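Stuvby | About us
Home
Products
About
Support
Contact

About Stuvby

Stuvby makes practice software for robot arms. Our main product, Firkska, lets schools and small shops build a pick-and-place task on a computer and run it before they buy any hardware.

The company was started by Chia-hao Tsai and Yao-tsung Tseng, who used to set up packing lines. They kept losing days to small faults that could have been caught on a screen. The first version of Firkska was written for one customer and had one arm in it. Now there are 15 people on staff, and the task library holds 1,657 layouts.

What you get

A Firkska license covers the simulator, the task library and the lesson plans. You choose an arm, a work surface and a setting, indoors or out. You can change the light, the ground and the size of the parts. Each run is saved with its joint positions, so a student can go back to the point where a grip failed and try again from there.

Schools pay by the classroom. Shops pay by the seat. Updates come out every September and are included for as long as the license is active.

Training and support

We teach a 14-hour starter course called Chiu, online or at your site. It assumes no programming. The second course, Prernska, is for people who will write their own tasks. Support is by email and phone, and calls are answered until 5 p.m. Eastern. On Friday we close at noon.

Outdoor tasks

The outdoor set has cracked concrete, sand and weeds around a dotted black mat. In the small-parts task the arm works low over the mat, with a gray block and a little purple piece under the gripper.
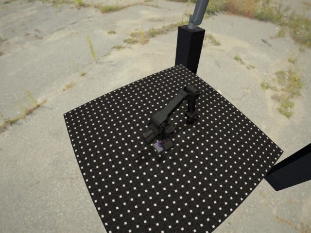

Yao-tsung Tseng would still tell a new customer to start indoors with one block and leave the outdoor set until the second week, when the controls are familiar.

Trial licenses run for one month. Write to us through the contact page and say which arm you plan to use.

Contact | Jobs | Terms of use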